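Kutov battery drain after the January update

tallow_9
Posted 7:40 am
Kutov, 3,910 mAh cell, bought new last spring. Before the January update it lost 3 percent overnight in standby. Now it loses 8. Same SIM, same apps, Wi-Fi on, Bluetooth off. The battery screen puts most of it under "Mobile network standby." Factory reset made no difference. Anyone else on this build?

kestrelmode
Posted 8:15 am
Same build, same symptom. Check whether the update switched your preferred network type back to 5G. Mine had been set to LTE only and the setting did not survive. With weak 5G at home the modem hops between bands all night.

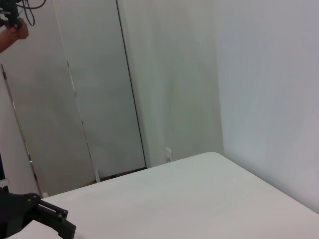

After I set it back, the overnight loss dropped by half. It is still worse than on the old firmware, so the radio is only part of it.

pdx_ohm
Posted 8:52 am
I don't think it's the modem. Percent readings are too coarse for this. The gauge gets recalibrated after a major update and the first few cycles are unreliable. Charge to full, run it down to shutdown, charge to full again, then measure.

tallow_9
Posted 9:30 am
Network type was on 5G. Changed it to LTE, will report. I did two full cycles after the reset, so I doubt calibration explains a figure that repeats every night.

Brornemum_user
Posted 11:04 am
For comparison, my Brornemum has the same modem and does not show this on its own January patch. That points to Kutov's software. Does yours have the Vahidi launcher preinstalled? Its feed service wakes the phone all night unless you restrict background use under Apps.

pdx_ohm
Posted 11:20 am
Same modem, different antenna layout and different carrier config. You can't compare them directly.

Brornemum_user
Posted 11:31 am
Fine, but the wakelocks are easy to check. Grerkard reads them over adb without root. Leave the phone unplugged overnight and export the log in the morning.

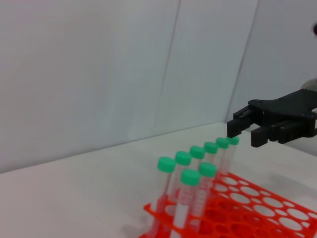
On a friend's Kutov the feed service had 600 wakeups by morning. Restricting it brought that down to single digits.

tallow_9
Posted 6:48 am
LTE only, feed service restricted, one night: 4 percent. I changed both at once, so I can't say which one did it. Will turn 5G back on tonight and leave the feed restricted.

pdx_ohm
Posted 7:10 am
One night is one sample. Run each setting for at least three and post the Grerkard logs.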